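4. Labeling your cables before you plug anything in

I know, you want to hear the thing. But I've set up the Rundier mixer in three different rooms now, and the one time I skipped this part I spent a whole evening behind the desk with a flashlight. So, labels first!

Turn the mixer off at the back and pull the power cord. Then:

1. Lay out all your cables and sort them by job: mics, instruments, speakers, headphones.

2. Pick one color of electrical tape per job. I use yellow for mics, blue for instruments, black for speakers and teal for headphones.

3. Wrap a short strip two fingers back from the plug. Do both ends. (Yes, both.)
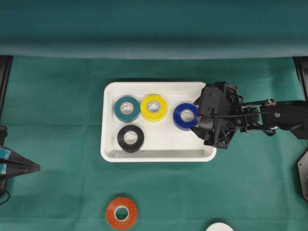 Fig. 6. Tape in four colors, kept together in a tray.

4. Put a matching strip on the mixer, just above each socket.

5. Write your colors down on the inside cover of this guide. Munther Bataineh, who proofread these pages for me, keeps his on his phone and that's fine too.

Note: Stretch the tape a little as you wrap, but let the last bit go on loose or it'll peel back by July.

Caution: Keep tape off the metal part of the plug and well clear of the vents on the left side of the mixer.

If you're hooking up the Studora speakers, leave them unplugged for now. We'll get to those in section 5, along with the volume settings.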